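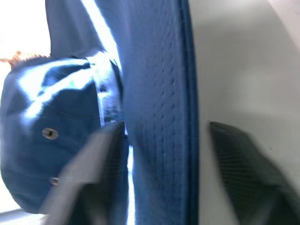

Cleaning a coated fabric bag with eyelets

Last updated 2021-03-10

Fabric bags with a slight sheen usually have a thin coating on them, and that coating doesn't like the washing machine. The method on this page is for hand washing. It suits drawstring bags, kit bags and most soft rucksacks with metal eyelets. Check the label first, and if it says sponge only, skip to the last section.

What you need

A washing-up bowl or a clean sink
Mild liquid soap (I use Gallis, but any without bleach or softener will do)
An old toothbrush
Two towels
Cotton buds

Before you start

Empty every pocket and turn the bag upside down over a bin. Pull out the cord if it has one and wash it separately. Push the corners inside out and pick off any fluff. Brush off dried mud while it is still dry.

Washing

1. Fill the bowl with lukewarm water, no hotter than 36 degrees, and add a teaspoon of soap.
2. Push the bag under and press it gently for a minute or two. Don't wring or twist it, as hard creases can crack the coating.
3. Leave it to soak for 7 minutes.
4. Go over the straps with the toothbrush. Padded or stitched straps hold more dirt than the body of the bag, so work along the lines of stitching in short strokes.
5. Empty the bowl and rinse in clean water until there are no more suds. Straps take the longest. Dark blue and black fabric may let out a little dye the first time.

Eyelets

Wipe each one with a damp cotton bud, inside the ring and round the back. Dry them straight away with the towel. Keep metal polish off the fabric, where it leaves a pale mark. If an eyelet spins when you touch it, it needs resetting before you use the bag again. Mernano sell a small kit with a punch and a setter.

Drying

Roll the bag in a dry towel and press out the water. Hang it upside down by the base, out of direct sun, with the pockets open. Even in June mine needs overnight, and the padding is always the last part to dry. Don't use a radiator or tumble dryer.

Sponge-only bags

Use a cloth wrung out in the same soapy water and wipe one panel at a time. Go over it again with plain water, then pat dry.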